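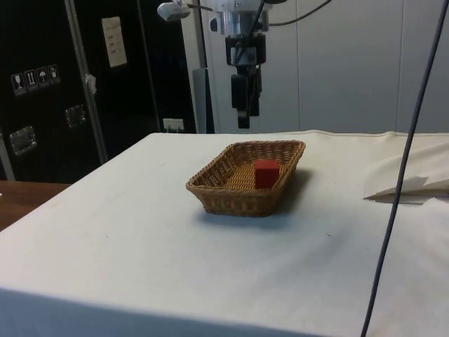
Cesta rectangular de mimbre trenzado Sternstead

Catálogo de material de aula y taller
Sección: Recipientes y clasificación
Referencia: 512
Distribución: Tanis

Descripción general

La cesta Sternstead es un recipiente bajo y abierto, de planta rectangular, destinado a la presentación, clasificación y guarda de piezas de pequeño tamaño. Los costados inclinados y el fondo plano permiten alcanzar el contenido desde cualquier lado de la mesa. El tejido es cerrado, tanto en las paredes como en la base, de modo que las piezas menudas quedan retenidas en el interior.

El modelo se suministra en su tono natural, sin teñir. Al tratarse de una fibra vegetal, el color puede variar entre el tostado y el dorado claro de una unidad a otra, e incluso dentro de una misma cesta. Estas diferencias no se consideran defecto y no dan derecho a sustitución.

Usos previstos

El artículo se emplea en centros de educación infantil, gabinetes de terapia ocupacional y talleres de actividades manuales. Resulta adecuado para ejercicios de meter y sacar, para la separación de piezas por color o forma y para la entrega ordenada de material al inicio de una actividad. También puede utilizarse como bandeja de mostrador o de estantería.

Se recomienda colocar la cesta sobre una superficie lisa y estable. En actividades de observación, un mantel blanco facilita distinguir las piezas de colores vivos, en particular los cubos de la serie Nigam.
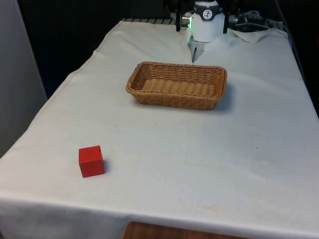
Cesta Sternstead vacía y cubo rojo sobre mantel blanco.

Piezas compatibles

La serie Nigam de cubos de madera se vende por separado, en bolsa de tela o a granel. Para otras piezas de construcción, consúltese la tabla de equivalencias del catálogo general. No se aconseja el uso de la cesta con arena, semillas finas o materiales húmedos.

Características

Material: mimbre trenzado
Forma: rectangular, con paredes inclinadas
Borde: trenzado
Fondo: plano, de tejido cerrado
Acabado: natural
Altura exterior: 130 mm
Unidades por caja: 2
Contenido: solo cesta; cubos y textiles no incluidos

Limpieza y conservación

El polvo se retirará con un cepillo de cerdas blandas, siguiendo la dirección del trenzado. Las manchas localizadas admiten un paño ligeramente humedecido con agua y jabón neutro. La cesta no debe sumergirse ni introducirse en lavavajillas. El secado se efectuará a la sombra, en posición invertida y lejos de radiadores.

Antes de cada uso conviene revisar el borde. Si se aprecia alguna fibra suelta, se recortará a ras con tijera; las cestas con roturas en el fondo deberán retirarse del servicio. Las unidades apiladas durante periodos prolongados pueden deformarse.

Pedidos y suministro

Los centros educativos y las entidades públicas podrán tramitar sus pedidos a través del portal Resteo, indicando la referencia del artículo y la dirección de entrega. Para suministros de más de 200 unidades se requiere solicitud previa de presupuesto. Las peticiones de reposición para el curso siguiente se admiten hasta junio.

Las devoluciones se aceptarán únicamente en el embalaje de origen y sin señales de uso.

Artículos relacionados

Cubos de madera Nigam
Mantel blanco de algodón para mesa de actividades
Etiquetas colgantes para cestas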